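折りたたみの卓で食べる エヴェリン・デウルフさんに聞く

聞き手 ノルムンズ・アダマイティス
2019年1月25日

エヴェリン・デウルフさんは食器と食卓の貸し出しをする「Jallico」を一人で切り盛りしている。扱うのは折りたたみ式のテーブルと、ステンレスの皿、鉢、スプーン、フォーク、それに樹脂のコップが中心だ。高価なものはほとんどない。話は一人分の食器をどう置くかというところから始まった。

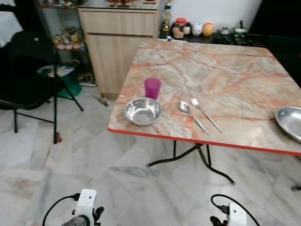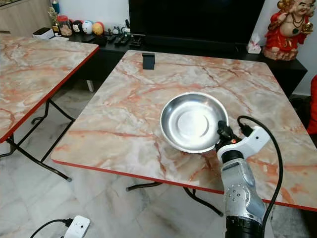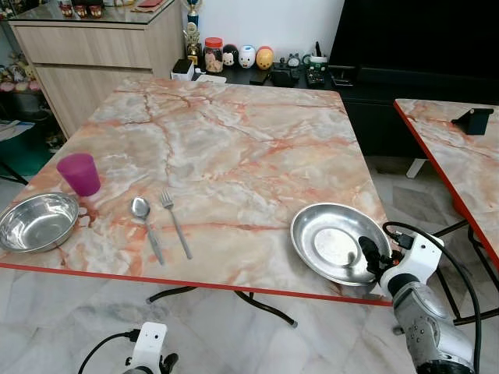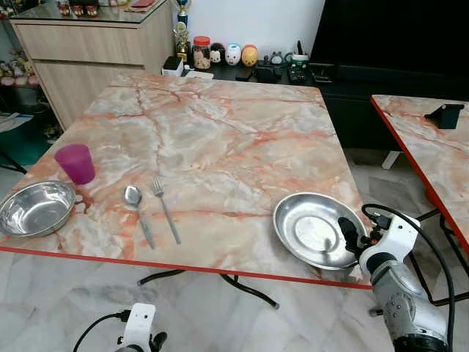 「一人分の基本は五点です。鉢、コップ、スプーン、フォーク、皿。これより増やすと、小さい卓では肘の置き場がなくなります」

天板の柄は大理石調を選ぶことが多いという。理由を尋ねると、答えは実務的だった。

「無地の白は傷が目立つんです。筋の入った柄なら、少しこすれても気になりません。ただ、柄がにぎやかなので、布は敷かないほうがいい。縁に赤い線が入っているものは、借りる方の好みが分かれます。私は好きです。卓の端がどこか、すぐわかりますから」

ステンレスの食器を使い始めたのは四年前、アパートの集会室での昼食会がきっかけだった。それまでは陶器を貸していたが、その日だけで2枚割れた。翌月には「Devov」という問屋から鉢と皿をまとめて仕入れ、陶器は棚に下げた。現在の在庫は、食器だけで1,704点になる。

「金属は冷たい感じがする、と言われることはあります。だからコップには色を入れます。赤紫は評判がいいですね。透明のものも試しましたが、片づけのときに見落とすんです」

並べ方にも決まりがあるのかと聞くと、デウルフさんは少し考えた。

「スプーンとフォークは隣り合わせに置きます。向きはそろえたほうがいいですが、まっすぐでなくてもかまいません。斜めでも、二本が平行なら落ち着いて見えます。皿は少し離します。料理を取り分ける人の手が入る場所が要るので」

鉢については注意がある。縁が張り出した形のものは、見た目より場所を取る。卓の端に寄せると、袖が引っかかりやすい。デウルフさんは借り手に渡す紙にも、鉢は内側へ、と書いている。

「でも、皆さんあまり読みません。紙は一枚にまとめてあるんですけどね」

テーブルの脚は金属製で、交差して開く形を選んでいる。石のタイルの床では、脚の先のキャップが欠けていると音が響く。返却のときにまず見るのはそこだという。昨年は交換用のキャップを241個使った。

「天板より先に傷むのはキャップです。天板を拭く人は多いのですが、脚の裏まで見る人は少ないです」

洗い方は簡単で、中性洗剤とやわらかいスポンジだけ。ステンレスはすぐに布で拭かないと水滴の跡が残る。以前は「Ement」という磨き粉も使っていたが、細かい傷がつくのでやめた。コップは伏せて乾かし、重ねるのは翌日にする。

二卓を並べて使いたいという注文も多い。その場合は、くっつけずに間を空けることを勧めている。

「付けると継ぎ目に物が落ちます。スプーンがよく落ちますね。少し離しておいて、片方を食事、もう片方を物置きにすると楽です」

四月からは、隣町の「Jankauskaitė」という食堂の倉庫を借り、卓を70台まで増やす。食器の数は変えないつもりだという。貸し出しの申し込みは、これまでどおり電話で受け付ける。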